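Why Does Wood Have Lines in It?

Look closely at a wooden table, a door or a pencil. You will probably find lines running through it. The pattern these lines make is called the grain. To understand where it comes from, you have to start with a living tree.

How a tree grows

A tree grows taller at the tips of its branches. It also grows wider, and that happens just under the bark. A very thin layer there makes new wood on its inner side all through the growing season. Each year the tree puts a new coat of wood over the old one, a bit like pulling on another sweater.

In places with cold winters, the new wood is not the same all year. In spring there is usually plenty of water, and the tree grows fast. The wood it makes then is often pale. Later in summer the tree slows down. The wood is packed more tightly and looks darker. In winter the tree stops growing. One pale band and one dark band together make one year's ring.

If you see a stump, you can count the rings to find out how old the tree was when it was cut. Some bristlecone pines in the western United States are more than 4,000 years old. Their rings can be so thin that scientists need a magnifying glass or a microscope to count them.

From rings to lines

On a stump, the rings look like circles. On a table, they usually look like stripes. They are the same rings, cut in a different direction.

Think of a carrot. If you slice it across, you get round pieces with a circle in the middle. If you cut it the long way, you get long pieces with stripes. A log works the same way. Most boards are cut the long way, so the saw goes along the rings and leaves them showing as lines.

Straight lines and arches

Not all the lines on a board are straight. Where the saw cuts down through the rings steeply, the lines come out thin and close together. Where it slices along the side of a ring, the lines spread out into curves. These can look like arches, hills or the letter V. Woodworkers call a board with this pattern flat-sawn.

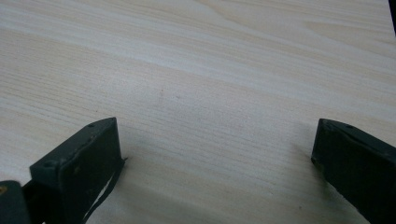
A tree trunk is also not a perfect tube. It is wider at the bottom and narrower at the top, and it may bend a little. A flat saw blade going through a shape like that meets each ring at a slightly different place, and this helps make the curves.

What about knots?

A knot is the place where a branch grew out of the trunk. As the trunk got wider, the new wood grew around the bottom of the branch. When the log is cut into boards, the branch shows up as a round or oval spot, often dark brown. The lines of the grain bend around it the way water in a stream goes around a rock.

Why grain matters

Wood is easier to split along the grain than across it. People who chop firewood stand the log on its end so the ax goes in the same direction as the grain. Carpenters also sand with the grain. Sanding across it leaves scratches that are easy to see.

Try it: make a grain rubbing

You will need thin white paper, a crayon with the wrapper peeled off, tape, and a piece of rough, unpainted wood. Ask a grown-up which piece you can use.

1. Lay the paper over the wood and tape down the corners.
2. Turn the crayon on its side.
3. Rub gently back and forth until the lines appear.
4. Make 2 rubbings from different pieces of wood and compare them.

Very smooth wood does not work well for this. An old fence board is a good choice.

Words to know

Grain: the pattern of lines in a piece of wood
Growth ring: the wood a tree adds in one year
Knot: the mark left in wood by a branch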